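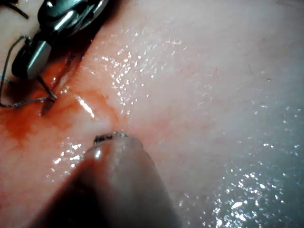

Henrik Teuber asked, before I had found the light switch, why anyone would spend a whole session on the purchase order when the robot is the interesting part. He then asked whether the purchase order would be on the final. It will.

## Session 2: What the robot costs after you have bought the robot

Last time we did the sticker price, which everybody enjoys since it is one number and somebody else negotiated it. Today is the rest of the budget for a teaching and research suturing setup: needle drivers, thread, tissue to practice on, service, and the room.

Bring the Després quote from the reading packet. If you left it at home, share with a neighbor who looks organized.

### 1. Capital and everything else

Your spreadsheet needs two tabs. **Capital** holds what you buy once: arms, console, cart, camera system, installation. **Running** holds what you keep buying. Students put a great deal of love into the first tab and leave the second with a line that says "supplies, misc." I have seen "supplies, misc." eat a lab's travel money by February.

Instruments are the usual confusion. A needle driver looks like capital: it is metal, it is expensive, it arrives in a nice case. Check the contract before you decide. On the Després quote each driver is licensed for up to 100 uses, after which the system declines to recognize it, however healthy it looks. So it goes under Running.

### 2. What counts as a use

Read the definition. Vendors differ:

- **Després**: one use each time the instrument is attached to the arm. Take it off to check something, put it back, and that's another one gone.
- **Alileck**: one use per calendar day, however many times you swap.
- **Grastov**: "per procedure," with procedure undefined. Write and ask. Keep the answer.

Under the first rule, a nervous beginner is a cost driver. Under the second, you want a few crowded days and a lot of empty ones, and your scheduling should say so.

### 3. Worked case

The Mastard Teaching Lab plans 1,028 attachments over the academic year, on Després terms. At 100 uses per driver:

1,028 ÷ 100 = 10.28, so **11 drivers**.

Every year someone rounds down to 10 and plans to "be careful" with the last 28. Round up. Then look at what you rounded. The eleventh driver has 72 uses left on it in June, and the contract may or may not let you carry them over. (Look at the page headed "Expiry." It is shorter than you would like.)

The work is two-handed, so the arms carry two instruments. Before using the figure above, find out whether 1,028 counts both of them. In this case it does. In the homework it does not, and I am telling you now so that nobody can be surprised in writing.

### 4. Suture and needles

Thread seems too small to budget. Some points to settle before you write a quantity down:

1. Braided or monofilament. They handle differently and are priced differently. Practice on what the study will use.
2. Length. Long strands get in the way of the instruments, short ones run out mid-row. Either way there is a discard rate. Put it on its own line.
3. Needle and thread usually come attached, so a ruined needle takes its thread along.
4. Teaching-grade stock is cheaper. Keep it in its own labeled drawer, far from anything clinical. The label costs nothing and I still want it in the plan.

### 5. Tissue

Synthetic pads are tidy, store on a shelf, and don't bleed. They also don't shine, and wet tissue under a bright light throws glare all over the view. If your project involves a camera or any kind of tracking, a pad will make your results look wonderful and your reviewers suspicious. Budget for real tissue at some stage, and then for what follows it through the door: approvals, cold storage, disposal, cleaning time, and someone qualified to supervise. I have read proposals with a robot, an arm upgrade and no refrigerator.

### 6. Service

Get three things in writing:

- response time, and whether Saturday counts as a day
- who pays for the loaner, and who pays its shipping
- what happens to the software if you let the contract lapse

Nattawut Sangkhawat's notes on the Grastov agreement are in the course folder. He read the appendix. Be grateful and read his notes.

Service usually starts after the warranty ends, so a first-year budget can look splendid while the second goes up in smoke. I want to see both years, side by side, on one page.

### Homework

Redo the Mastard case with 1,028 attachments *per arm*, two arms, same license. Drivers are interchangeable between arms. Then answer in a paragraph:

- How many drivers do you order, and when? (All at once is a legal answer. Explain where the money sits.)
- What changes on Alileck terms, and what further information would you need?
- Which line would you cut first if the dean took an interest?

Show the division. Hand it in on paper. The upload page is covered by a service contract too, and I haven't seen that one.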